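Chapter 5
Infection of the Urinary Tract and the Bloodstream

After reading this chapter, students should be able to describe how a local infection enters the bloodstream, list the early signs of sepsis, and outline the first steps of hospital care. Terms in the glossary on page 302 are used without further definition.

5.1 From local site to bloodstream

Most bacteria that reach the blood come from a site that was already infected. The urinary tract, the lungs, the abdomen and the skin are the usual sources. In the urinary tract, bacteria commonly enter at the urethra, multiply in the bladder and may ascend to one or both kidneys. Kidney tissue has a rich blood supply, and organisms can pass from it into the general circulation.

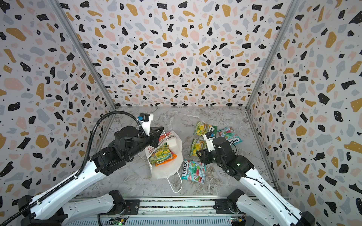 Bacteria in the blood do not always cause illness. Small numbers are often cleared by the liver and spleen within minutes. The outcome depends on the number of organisms, their type and the state of the patient's defenses. When a blood smear is stained, students tend to look for a regular layout and find none. The cells lie more like the flecks in a terrazzo pattern, irregular in spacing, and a field must be searched in a fixed order. A negative smear does not exclude infection; culture remains the standard test.

Sepsis is the term used when the body's response to infection damages its own organs. Older patients may show confusion or fatigue before any fever appears. Temperature can be high, normal or low. A rapid breathing rate is easily missed and should be counted over a full minute. 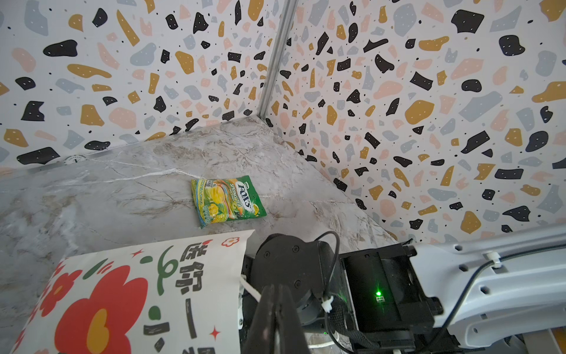 5.2 Initial assessment

The first assessment covers airway, breathing and circulation, followed by a search for the source. Blood for culture is drawn before antibiotics are given, provided that this causes no significant delay. Urine is collected at the same stage. Serum lactate is measured as an indicator of poor tissue perfusion, and a raised value is repeated after treatment has begun. 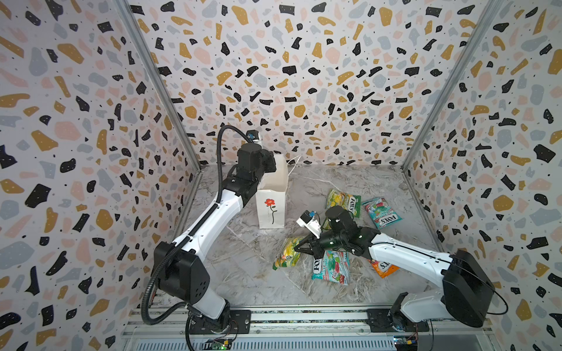 Kidney function should be checked with the same blood draw. Many antibiotics leave the body through the kidneys, and later doses may need to be reduced. The first dose is usually given in full. Gralik and Workneh discuss dose adjustment in detail; their tables are reproduced in Section 5.3.

Imaging is requested when obstruction is suspected. An infected kidney that cannot drain will seldom respond to antibiotics alone, and drainage is then urgent.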